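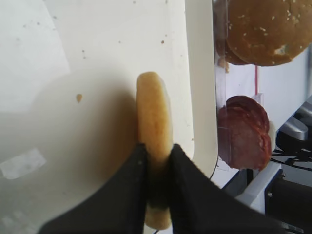

Speaker notes: Buns, boards and crumbs — setting up a small sandwich counter

Slot is 20 past two, straight after lunch. Keep the opening short.

Slide 1. Title. Say who I am and that I fitted out the counter at Nolgate. Mention that the second one, at Gostia, opened in July and is smaller.

Slide 2. The bread. Most of our trouble at Nolgate came from the buns. A bun half is round, it's soft, and one side sheds. Toast it lightly and the cut face firms up enough to take sauce. Toast it too long and it drops crumbs every time you pick it up. We went through 604 buns in the first week and threw away 261 halves, mostly torn or squashed at the edge. Pause here, people usually want to write that down.

Slide 3. Holding it. Hold the half upright by its lower part and leave the cut face alone. Press only as hard as you need to. If the thumb leaves a dent, the half still goes out, but it sits crooked under the filling.

Slide 4. The board. White, smooth, with a raised edge. White shows every brown speck, and new staff complain about that. I still prefer it. On the dark board at Noiphan we couldn't tell when it had last been wiped. The raised edge keeps crumbs off the floor but they collect along the curve, so wipe into the corner and lift out. Don't push them round.

Tape — ask for hands up, who marks positions with tape? We used pale tape for where the bun base goes. It works for a few weeks, then the corners start to lift and hold dirt. Replace it every Monday.

Slide 5. Racks and dispensers. Clear ones, kept to the side of the board. You can see what's running low without opening anything. They do show fingerprints. Three racks was too many at Nolgate and we went back to two.

Slide 6. Costs. Skip if running late. The Sotus sheet has the layout drawings and there are copies by the door.

Questions. Likely ones: gluten-free buns (separate board, separate cloth), seeded buns (more crumbs, same method), whether to butter before or after toasting. After.

Leave the layout drawing up while people ask.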